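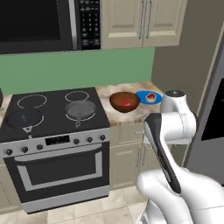 Über uns

Die Prüfstelle Stollgate ist eine unabhängige Einrichtung für die vergleichende Erprobung von Greifern, Roboterarmen, Kameras und Steuerungen. Wir arbeiten im Auftrag von Herstellern, Systemintegratoren und Hochschulen, die vor einer Beschaffung oder einer Serienfreigabe wissen müssen, wie sich eine Komponente unter festgelegten Bedingungen verhält. Ein erheblicher Teil unserer Vergleiche findet heute in der Simulation statt, ein weiterer auf den Prüfständen in unserem Hallengebäude.

Gegründet wurde die Prüfstelle als Abteilung des Ingenieurbüros Duggan, das bis dahin vor allem Förderanlagen begutachtet hatte. Seit der Ausgliederung führen wir unsere Geschäfte selbständig. Beteiligungen von Geräteherstellern an unserer Gesellschaft sind durch die Satzung ausgeschlossen.

Leitung

Die Prüfstelle wird von Mercy Massawe geleitet. Sie verantwortet das Prüfprogramm, unterzeichnet sämtliche Prüfberichte und vertritt die Einrichtung gegenüber den Auftraggebern. Die fachliche Arbeit ist in drei Bereiche gegliedert: Greiftechnik, Bildverarbeitung und Steuerungen. Jedem Auftrag wird eine feste Ansprechperson aus dem zuständigen Bereich zugeordnet.

Unsere Prüfumgebungen

Für Aufgaben aus dem häuslichen Umfeld betreiben wir die Umgebung Nikura. Sie bildet eine Küche mit Herd, Arbeitsplatte, Schränken und Kühlschrank nach und enthält einen Roboterarm mit Parallelgreifer. Greiferfinger, Kamerapositionen und Reglerparameter lassen sich austauschen, ohne dass der übrige Aufbau verändert wird. Auf diese Weise können zwei Varianten einer Komponente unter gleichen Ausgangsbedingungen gegenübergestellt werden.

Die zweite Umgebung trägt den Namen Beltside und dient der Erprobung von Greifvorgängen am laufenden Band. Sie steht als Simulation und als realer Prüfstand zur Verfügung. Auftraggeber, die Ergebnisse aus Beltside anfordern, erhalten stets beide Datensätze, auch wenn diese voneinander abweichen.

Der Aufgabenkatalog für Nikura umfasst derzeit 267 Einzelaufgaben. Er reicht vom Aufnehmen kleiner Gegenstände über das Umsetzen von Geschirr bis zum Öffnen von Türen und Schubladen. Jede Aufgabe wird je Variante 200 Mal durchlaufen, wobei die Startpositionen nach einem festen Plan variieren. Der Plan wird dem Auftraggeber vor Beginn der Läufe übergeben und danach nicht mehr geändert.

Kameras am Greifer

Besondere Aufmerksamkeit gilt der Frage, wo eine Kamera angebracht werden soll. Eine Kamera am Handgelenk erfasst den Raum zwischen den Fingern aus kurzer Entfernung, verliert aber leicht den Überblick über die Umgebung. Große, einfarbige Gegenstände können einen beträchtlichen Teil des Bildes einnehmen, und das eigene Gehäuse des Greifers verdeckt je nach Einbaulage den unteren Bildbereich. Wir vergleichen deshalb Einbauhöhe, Neigung und Bildwinkel und dokumentieren für jede Kombination, ab welchem Abstand ein Zielobjekt nicht mehr vollständig sichtbar ist.
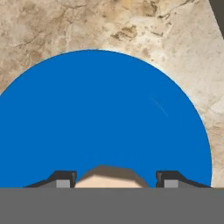

Blick der Greiferkamera in der Umgebung Nikura: Zwischen den schwarzen Fingern ist nur die Oberseite des kleinen Objekts sichtbar.

Ergänzend werden feste Raumkameras ausgewertet. Im Prüfbericht werden beide Ansichten getrennt bewertet, bevor eine Aussage über ihre Kombination getroffen wird. Im Juli wurde das Verfahren um eine Bewertung der Verdeckung durch den Arm selbst erweitert — ein Punkt, der von mehreren Auftraggebern angeregt worden war.

Greifer und Kontaktverhalten

Bei Greifern untersuchen wir Öffnungsweite, Fingerform, Schließkraft und das Verhalten bei ungünstigem Kontakt. Aufgaben an Türen haben sich hierfür als aussagekräftig erwiesen. Ein Arm kann den Griff fassen oder an der Türkante ansetzen, und beide Wege stellen unterschiedliche Anforderungen an Finger und Regelung. Wir schreiben den Weg nicht vor, sofern der Auftraggeber dies nicht ausdrücklich wünscht. Der gewählte Ansatzpunkt wird jedoch in jedem Lauf protokolliert und im Bericht gesondert ausgewiesen. Ein Lauf, in dem die Tür über die Kante geöffnet wird, gilt daher nicht ohne Weiteres als gleichwertig mit einem Lauf über den Griff.

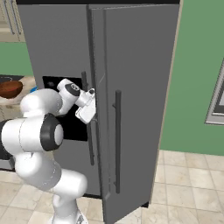 Türaufgabe am Kühlschrank: Der Parallelgreifer setzt an der Kante der rechten Tür an.

Steuerungen

Im Bereich Steuerungen werden Positions-, Impedanz- und Kraftregelungen verglichen. Auftraggeber können eigene Regler über eine dokumentierte Schnittstelle einbinden. Der Quellcode verbleibt beim Auftraggeber; wir benötigen lediglich eine lauffähige Fassung und eine Beschreibung der Parameter. Jede Fassung erhält eine Kennung, unter der sie auch in späteren Vergleichen eindeutig zugeordnet werden kann.

Grundsätze unserer Arbeit

Prüfberichte nennen die Zahl der erfolgreichen und der abgebrochenen Läufe sowie die verwendeten Abbruchkriterien. Einzelne Läufe werden nachträglich weder entfernt noch ersetzt. Stellt sich heraus, dass ein Fehler in der Umgebung selbst die Ergebnisse beeinflusst hat, wird die gesamte Serie auf unsere Kosten wiederholt und der Fehler im Bericht beschrieben.

Simulationsergebnisse werden als solche gekennzeichnet. Eine Übertragung auf den realen Betrieb bestätigen wir nur, wenn entsprechende Versuche am physischen Aufbau durchgeführt wurden. Für die Umgebung Nikura besteht ein solcher Aufbau gegenwärtig nicht.

Unser Archiv enthält 3.012 abgeschlossene Prüfserien. Davon sind 399 mit Zustimmung der Auftraggeber für Forschung und Lehre freigegeben und können auf schriftlichen Antrag eingesehen werden.

Zusammenarbeit mit Hochschulen

Studierende ingenieurwissenschaftlicher Fächer können Abschlussarbeiten in allen drei Bereichen anfertigen. Die Themen werden gemeinsam mit der betreuenden Hochschule festgelegt. Für Lehrveranstaltungen stellen wir eine eingeschränkte Fassung der Umgebung Nikura bereit, die ausgewählte Aufgaben aus dem Katalog enthält. Anträge sind durch die verantwortliche Lehrperson zu stellen.

Anfragen

Anfragen zu Prüfaufträgen richten Sie bitte schriftlich an die Leitung der Prüfstelle. Wir bitten um Angabe der zu vergleichenden Komponenten, der vorgesehenen Aufgaben und des gewünschten Zeitraums. Besichtigungen des Prüfstands Beltside sind nach vorheriger Anmeldung möglich.

Stand: 27. Oktober 2022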